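¡Por fin tengo mesa nueva en la cocina! Es gris, mate, lisa del todo, y llevo desde el desayuno pasándole la mano como una tonta. Me costó 200 euros y Zamfira me ayudó a subirla (cuatro pisos, gracias otra vez, guapa).

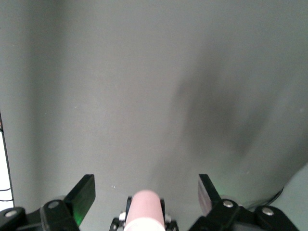 Lo que más me gusta es que todo luce encima. Con la vieja, llena de vetas y cercos de café, las cosas se perdían; ahora saco cualquier cacharro y parece recién comprado. Esta tarde toca decidir qué se queda a mano: la tacita blanca, seguro, y la olla verde grisácea con su tapa de cristal, ¡también!
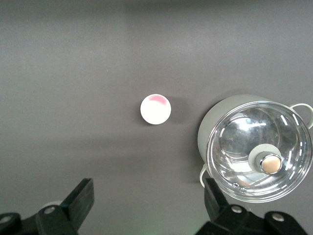
El pomo color crema me tiene enamorada, lo confieso. Mañana estreno la mesa con sopa de lentejas y viene Lenuța, que trae el pan.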